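Chutima Phuthong
@chutimawrites

Okay, I have been cleaning out my desk drawers all week and I have FEELINGS about letters. Paper ones, with stamps. A thread!

I found 22 letters from my old pen pal Riaan, tied up with kitchen string. The first one is from an August when we were both in school, and it's all about his goat — four pages on the goat!

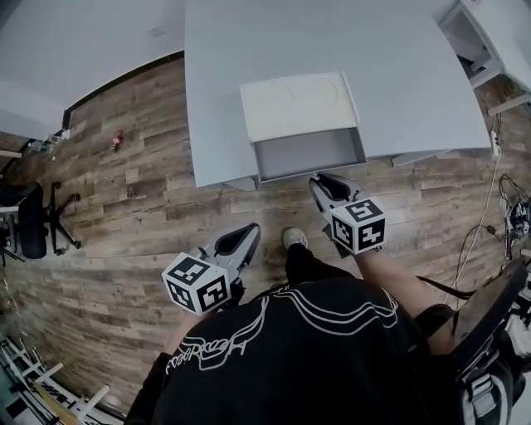
2 min read

Things I had forgotten: people used to write up the margins when they ran out of room. Riaan does it on every single page, and you have to spin the paper to read the end.

If you want to start writing again, please don't buy fancy stationery first. I used the back of a grocery list last week and my aunt Jaruwan loved it.

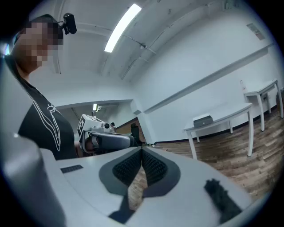

And write the boring stuff! What you had for lunch, what the neighbor is building, which shoes finally gave out. Those are the parts I read twice now.

Pens, since Mudassar asked: a plain blue ballpoint. Gel ink smears all over my hand (I'm a lefty).
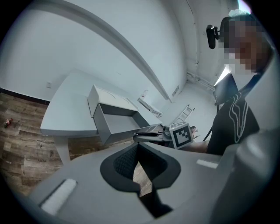

Photo: Panya Rojanasak

Best of all, I wrote to Riaan at his old address and he WROTE BACK. Six pages. The goat had a very long life.

So who wants a letter? I have 32 stamps and plenty to say. Send me your address in a private message and tell me one thing you'd like to hear about.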